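Notes on Household Water Use in Grura

The household reviewed its water records for June and found a total of 2,569 gallons, against 745 in the guest cottage at Andura. The difference is explained largely by the garden — the beans in particular — and by a worn valve that has since been replaced.

Readings will continue to be taken at 8 in the morning. 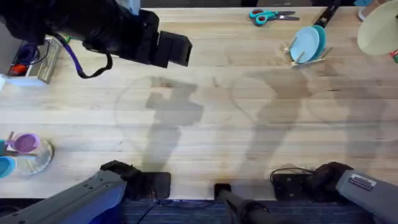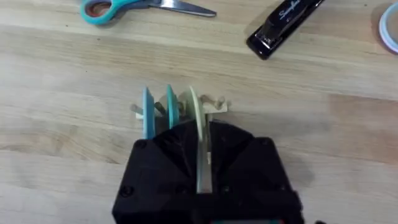
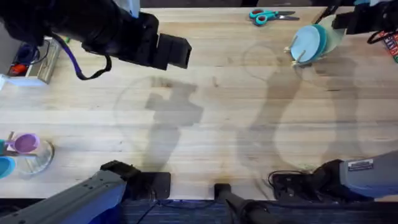
Watering of the lower beds will be reduced beginning next month. The planting plan should be set out on a broad surface before any hose is moved; a tabletop of long wooden strips, as in the last view, provides straight lines against which rows may be drawn. The target for the garden is 700 gallons.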